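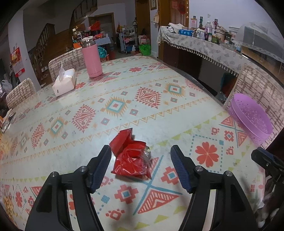
Guides > Home & Dining > Table Care

4. Clearing the table after snacks

Applies to the Skarker printed tablecloth, 800 series, and the Bevatach perforated bin.

4.1 Pick up empty packets first. Fold each one inwards so that crumbs stay inside.

4.2 Put the packets in the bin. Do not leave them on the cloth — oil marks the printed areas.

4.3 Gather spilled snack pieces with a dry card. Do not rub.

4.4 Move bottles and the tissue box to the counter before lifting the cloth.

NOTE: Wash the cloth at 40 degrees, inside out. Do not bleach.

4.5 Positioning the bin
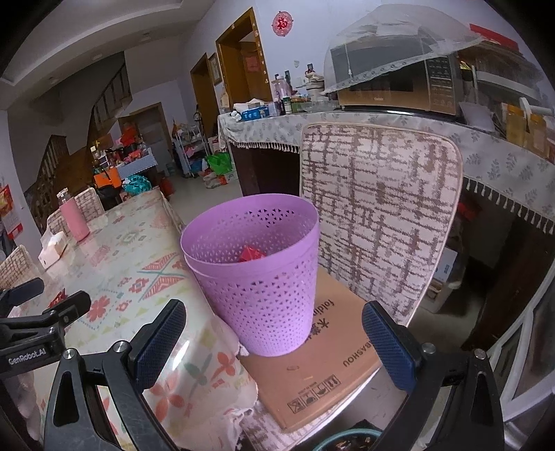

Perforated bins hold dry waste only. Liquids and fine crumbs will pass through the side openings. Where the bin is used at seat height, lay flattened cardboard across the chair seat first, as with the brown carton under the purple bin, to keep the fabric clean. Press the bin down until it sits level.

CAUTION: Cardboard that overhangs the seat can tip if leaned on. Move the bin to the floor when children are present.

4.6 Empty the bin daily. See section 41 for replacement parts.

Compiled by Vivek Gautam

417 views | 8 shares

© Prelteria Home Guides | Contact us | Back to top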